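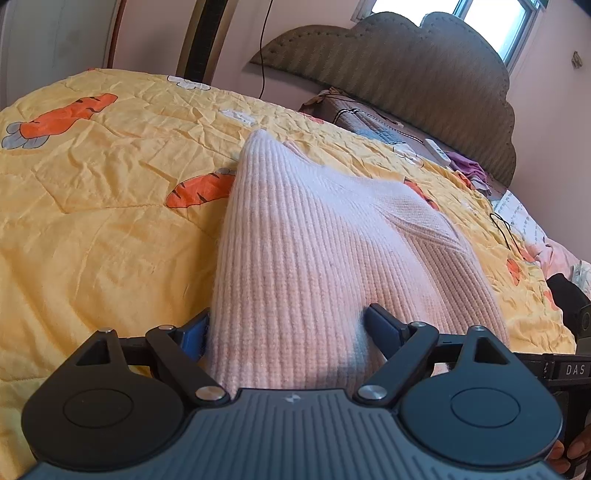
The Sweater Season Gallery: Folding Day in Dunthorpe
By Sewwandi Mollah | January
Print this page | E-mail this page
70 shares | 2 comments

Every January I bring the winter knits out and put them in order, which is a grand way of saying I move them from one flat surface to another. The rule in our house is that sweaters get folded and never hung. Rezaul Sheikh, with whom I share a closet and very few opinions, believes in hangers. His shoulders have the bumps to prove it.

Pale pink rib knit, on the bed. Thick ribs have a mind of their own, and this one has gone up into a peak like a meringue. I would call it half folded. Rezaul would call it a tent.

The yellow quilt. Orange carrots all over, stitched and thoroughly wrinkled, and the most cheerful thing we own. It came from the Hettiarachchi sale table two winters ago and has been the official folding surface ever since – the dining table has better light, but it also has the mail on it.

A word on fuzz. You can see a little along the left edge of the pink one. I own a Herkamik sweater comb and use it with great conviction every other year. The rest of the time I call it texture.

Next week: the Tornance blanket chest, and whether the lid will close if I sit on it. Rezaul has offered to stand by with hangers.

Comments (2) | Share | Print | E-mail to a friend
Page viewed 3572 times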